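1/
오래 기다리던 소식이 있어서 조금 길게 써봅니다. 어젯밤에 카마리(Kamari) 바닷가 등대 예배당 화재 소식 듣고 잠 설치신 분들 많으시죠. 저도 새벽까지 새로고침만 하다가 겨우 눈을 붙였어요. 다행히 다친 분은 없다고 합니다. 이 말부터 먼저 드리고 싶었어요.

2/
저한테는 영화 때문에 알게 된 곳이에요. 우발도 마라스(Ubaldo Marras) 감독의 '드루켄트(Drurkent)' 마지막 장면, 주인공이 맨발로 종탑 계단을 오르던 그 장면을 여기서 찍었거든요. 그 영화를 극장에서만 다섯 번 봤으니 제 이십 대의 한 조각이나 마찬가지예요.

3/
마라스 감독이 오늘 아침에 짧은 글을 올렸더라고요. 제가 서툴게 옮기면 이런 내용입니다. "그 계단에서 우리는 60일을 보냈다. 동네 어르신들이 매일 수프를 들고 올라와 주셨다. 오늘은 그분들 생각만 난다." 읽다가 버스 안에서 코끝이 찡해졌어요.

4/
음악을 맡았던 밴드 니사비츠(Nisavitz)도 한마디 남겼어요. 종소리를 녹음하려고 밤새 바람이 멎기를 기다렸다는 얘기, 예전 인터뷰에서 읽고 참 좋아했는데 그 녹음 원본을 무료로 공개하겠대요. 7분짜리라는데 저는 아직 재생 버튼을 못 누르고 있습니다. 집에 가서 불 꺼놓고 들으려고요.

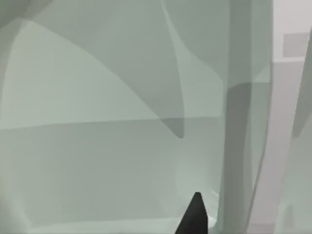

5/ 다른 배우들 반응도 모아봤어요
그림스도티르(Grímsdóttir) 씨는 글 없이 촛불 이모티콘 하나만 올렸고요(원래 말수가 적은 분이라 그게 더 와닿았어요). 댓글에는 촬영지 여행 다녀온 팬들이 추억을 줄줄이 달고 있는데, 신혼여행으로 갔다는 분, 돌아가신 어머니와 마지막으로 간 여행지였다는 분... 하나하나 읽다 보니 점심시간이 다 갔네요.

6/ 피해 상황
지금까지 나온 얘기로는 지붕과 나무 의자들이 많이 탔고 종탑은 남아 있다고 해요. 원인은 아직 조사 중이라니까 확인 안 된 글은 퍼 나르지 말고 조금만 기다려 봐요, 우리. 저도 아까 성급하게 공유한 글 하나 지웠습니다. 혹시 보고 놀라신 분 계시면 죄송해요.

7/ 모금 이야기
쪽지로 물어보시는 분이 많은데 공식 모금 창구는 아직 없어요. 마라스 감독 쪽에서 6월에 온라인 상영회를 열고 수익을 복구에 보태고 싶다고는 했는데, 날짜도 표 값도 정해진 게 없대요. 소식 나오면 여기에 바로 이어서 달게요. 벌써 같이 보자고 하신 분이 25명 넘게 계셔서 제가 더 설렙니다.

8/
그나저나 드루켄트를 안 보신 분이 생각보다 많으시더라고요! 초반이 좀 느린데 꾹 참고 시장 장면까지만 가보세요. 거기서부터는 시간이 어떻게 가는지 몰라요. 보고 나면 꼭 저한테 얘기해 주시고요. 줄거리 얘기는 다른 분들을 위해 쪽지로 부탁드려요.

9/
답글은 밤에 천천히 다 읽을게요. 카마리에 다녀오신 분들, 사진첩 한번 뒤져서 종탑 사진 있으면 아래에 달아주세요. 저는 못 가봤거든요. 다들 저녁 든든히 챙겨 드세요.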